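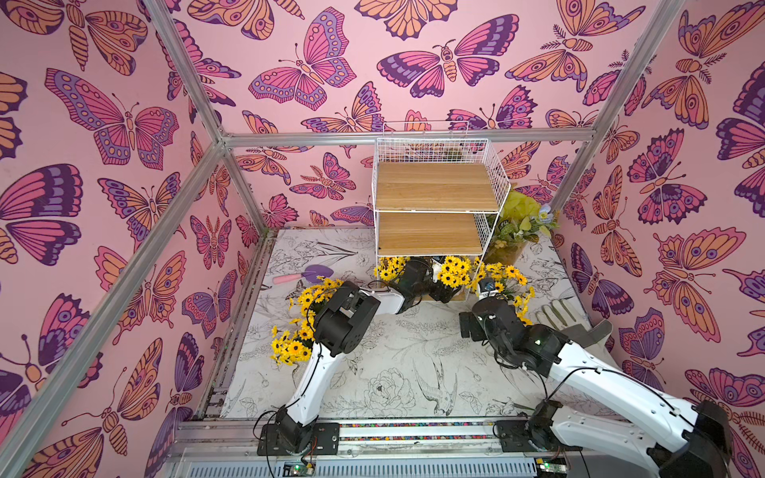 Week 3 – Busy walls, quiet floors

Pattern and Display, evening group, room 214
Tutor: Davina Cairns
Notes tidied up from the board, sorry for the gaps

Bring next time: tracing paper, scissors, one scrap of wallpaper or gift wrap with a repeat you can find. If you can't find the repeat bring it anyway.

Where we got to

Last week was single motifs. This week is what happens when the motif takes over. Butterfly walls are the worked case for the whole session, so keep going back to them.

Main points from the board:

Butterflies on three sides, same paper all the way round, wraps from one panel to the next. No plain wall to rest on. So the rest has to come from somewhere else, and here it's the floor.

Floor is pale, black line only, no fill. Tulips, leaves, big open blossoms. The peony and the bird with its tail spread are near the front, so you get to them early if you start looking from the bottom. Still a busy drawing! But it reads as quiet next to the walls. Lewis asked if two patterns always fight. Answer: they fight when they're the same weight. Filled color against thin line, mostly fine. Filled color against filled color, you need to be a lot more careful.

White wire shelving at the back. Good choice or dull choice? Class split on this. My view – good. Mesh and grid sides let the wall carry on behind, and white belongs with the floor more than the wall. A solid dark cupboard in the same place would cut a big hole in the butterflies. Fraser's view is that it looks like a kitchen store and he would rather have cane. Fine, try it in cane, keep the gaps open.

Scale

The part most people lose marks on so read this twice.

The butterflies are big. Bigger on the left wall, a bit smaller along the back. Squint at it. You still get wings before you get color, because the outlines are so bold. Scalloped edges, eye spots, a segmented body here and there. Small detail inside a large shape. That is what lets a big print work close up as well as from the door.

Compare with a small all-over print (sprigs, dots, tiny leaves). From the door it turns to a tint. Lovely in a bedroom, useless if the wall is meant to be the event.

Rule of thumb from the Vernus sample book, which is in the cupboard and NOT to be taken home: look at the motif from the far side of the room, then from arm's length. If you get nothing new at arm's length, the drawing is too thin for the size.

Color, quick version

Purple and magenta in one colorway. Orange and lavender in another. Overlapping rows, so the two keep meeting each other. Orange is doing the work of waking it up. Cover the orange moths with your hand and see how sleepy the rest gets.

Dont add a new color until you've listed the ones already there. Everyone skips the list. Make the list.

Exercise A (10 minutes, on your own)

Draw one wing. Outline only, thick pen.
Add a row of spots inside the edge.
Add a scallop to the border.
Trace it flipped for the other wing.
Now draw a flower next to it in the thinnest pen you have, no shading.
Swap with the person beside you. They say which one they saw first.

If they saw the flower first, your wing outline is too thin or your flower is too big. Do it again at home.

Adding flowers to a flowered room

We talked about this at the end and ran out of time, so more of it written up than usual.

You have insects on the walls and flowers on the floor already. Real question is whether a three-dimensional flower on top is too much. Depends on the color and depends on the size. Yellow is the obvious one to try against purple – as near to opposite as you'll get in everyday stuff. Sunflowers suit because the shape is so plain. Ring of petals, dark middle, done. Anyone can read it in half a second, even with wings going off behind it.

Fakes are allowed in this course. Ignacio brought up the snobbery about it and he's right, ignore it. What to look for when buying:

Petals with some ruffle or layering. Flat ones look stamped.
A center dark enough to hold the middle of the flower together.
Green at the back of the head. People forget the back, then somebody stands on that side of the display.
More than one head size if you can get it.

Loose heads set down flat are a different thing from heads on stems. Flat ones become part of the floor pattern. On a line-drawn floor they look like someone started coloring it in, which I like a lot. Lachlan hated it. Both answers get full marks if you say why.

Close-up matters too. Put your face right by a big bloom and the wall behind turns into background for one flower. The yellow takes over and the purple drops to second. Step back and it's the other way about. Check your own display at both distances before you hand in.
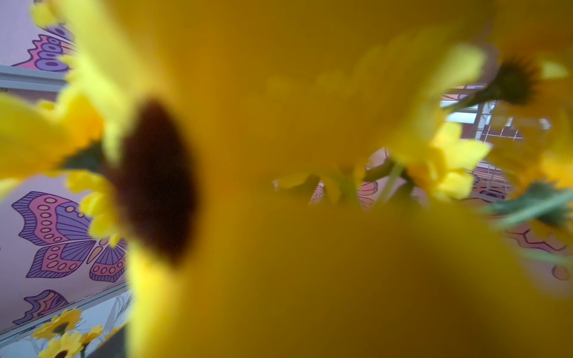
Custhorpe, May 2020

Add-on to the Week 3 sheet, for those who missed the second half and the three of you who emailed the same question.

The question: how many yellow heads is too many? No number. Sorry. Go by where the eye stops. One large bloom close up gives you a stop. A couple of small heads low down give it somewhere to go after that. If you can't say where you looked second, take something out.

Second thing that came up. "Does the yellow have to match anything in the paper?" No. Orange moths help it along, they're neighbors, but on a stretch of wall that's only purple, magenta and pink the yellow stands out harder. Decide which of those you want and put the flower there. Moving it is free.

Third thing – dark centers. A brown or near-maroon middle sits nicely with deep purple outlines. A bright lime one would not. When you are choosing between two fakes that look the same, hold each by the wall and look only at the middles.

Edges

Left this off the board by mistake. Wherever a strip or ledge divides one bit of paper from another, look at how the pattern is sliced. Half a butterfly is fine. A thin sliver of wing with nothing else is usually a nuisance, and people will stare at it. If it's your own wall, shift the drop before you paste. If it's somebody else's, stand a flower in front of it.

Light gray for trim is a safe pick with this sort of paper. Doesn't join in.

Homework

1. Your scrap of paper: find the repeat, mark it in pencil, measure it.
2. List every color in it. The actual list please, Fraser.
3. Pick one thing to stand in front of it, real or fake, and write half a page on why. Say what you see first and what you see second.
4. Optional: same object, second background, line drawing only.

Hand in on paper in the Ernska tray outside 214, or photograph it and send it over. Names on the back of every sheet, we had 3 without last time.

Reading is the Leckie handout on repeats, pages on half-drop only. The section on borders can wait, we come back to it in November with the tiles.

Next week: stripes. Bring a ruler that is acutally straight.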